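Opinion > Workshop > Automation

The Piltell arm is worth hiring, but not on these terms

Nives Ruggiero
July 3, 2025

5 comments | 210 shares

Arkano now rents its Piltell arm by the month, with a wrist camera and a gripper in the box. We have had one in our small parts shop in Gullutdale since spring, and my view is that the hardware is fine and the contract is poor.

Setting up took an afternoon. The arm picks a part from a tray, turns it and puts it in a rack, and after some fiddling it does this well enough that I stopped standing next to it. A new part takes longer to teach than the brochure suggests.
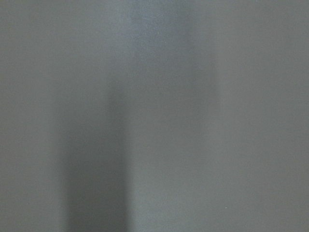

My complaint is with the service plan. The basic rent covers 50 hours of use a month. Go over that and you pay by the hour, at a rate you have to ring up to find out. A shop our size will go over in any busy month, and Arkano must know it. The deposit is 2000, held until the arm has been returned and inspected.

Zalewska, the other firm we asked, charges more each month but sets no limit on hours. I would have paid that for a simple bill.

We are keeping the Piltell until September. If Arkano drops the hourly charge by then, I will sign again. Otherwise it goes back.

Contact us | Copyright Gullutdale Workshop Review | Back to top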